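Last updated: February
Search this manual
Reading time: 2 minutes

Checking and Resetting the Blade Clamp on the Gestgate Cutting Cell
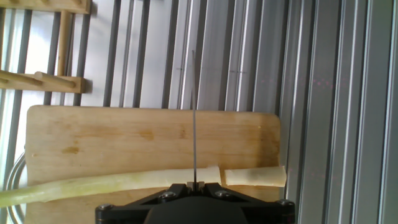 Blade held in the gripper clamp over the cutting board, with two pieces of stalk.

This procedure applies to the food preparation cell at the Pekuswood site. It is to be carried out at the start of each shift and after any blade change. Operators must have completed cell training with Citlali Zavala before working inside the guard.

Before starting
Stop the program, move the arm to the service position and lock out the drive power. Put on cut-resistant gloves. The blade is to be treated as sharp at all times, including when it is due for disposal.

Procedure
1. Remove all food from the board and place it in the waste bin.
2. Wipe the blade from the clamp toward the tip. Do not wipe along the edge.
3. Inspect the clamp jaws for trapped fiber and clean them with the soft brush.
4. Look at the blade edge-on. It should rise from the clamp as a straight line. A slight lean is acceptable; a bend is not.
5. Check the fasteners on both gripper arms for play. Tighten with the 2 mm key supplied by Sarantis.
6. Seat the base of the blade fully in the clamp and close the gripper.
7. Restore power and run program 364 at reduced speed, with no food on the board.

If the blade shifts during the test run, stop the cell and repeat steps 3 to 6. If it shifts again, replace the clamp (part 972) and record the change in the Dedumia log.

Clamps are replaced after 500 operating hours regardless of condition. Used blades go in the sharps container beside the cell door.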